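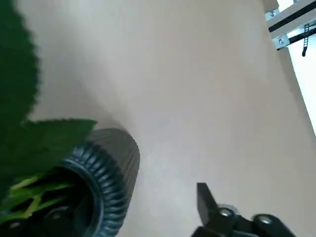
Wrist view, potted plant task, Clotholm bench.

Minutes – Demar data collection group, 25 May 2025

1. The minutes of the previous meeting were approved.

2. Potted plant task. It was reported that 100 demonstrations had been recorded; 3 were rejected for missing wrist video.

3. Labeling. Cistunano will return the first batch with start and end times marked – failed grasps are to be kept and labeled as such.

4. Training on the full set was deferred to October.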